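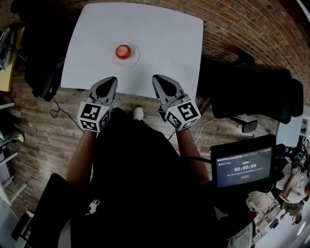 Rorkilen table and tableware – gallery

1 Feb 2025

Notes on the white square table and the small tableware kept with it at the Coneck workroom. The table is catalogued as item 604. The plate and the fruit are used for place-setting and clearing work. All measurements and stock figures come from the Coneck inventory, last revised in September.

Item 604, table. Square top, white, with a plain smooth surface. Wipe down with a damp cloth and mild soap, then dry. Abrasive pads leave dull patches on white tops and are not to be used.

Plate, small, round, white. Catalogue name Caron. The Coneck store holds 28 of this pattern. On a white top the plate is told apart mainly by its rim and its shadow, so lighting from one side is preferred to flat overhead light.

Apple, red, single. Placed stem up, slightly off the centre of the plate. Real fruit is changed when the skin softens or marks – bruised pieces go to the compost bin by the door.

Floor. Wood-look planks in mottled grey and brown. Cables are kept to the sides of the table. Chair legs need felt pads on this surface.

Storage. Plates are stacked on edge in the Grerkell rack, lower shelf, with a paper sheet between each pair. The rack is not to be loaded from the top. Chipped plates are taken out of the count and entered on the breakages sheet the same day.

Further entries for bowls, cups and cutlery are listed under their own item numbers. The full Coneck inventory runs to 3,570 lines and can be consulted at the front desk.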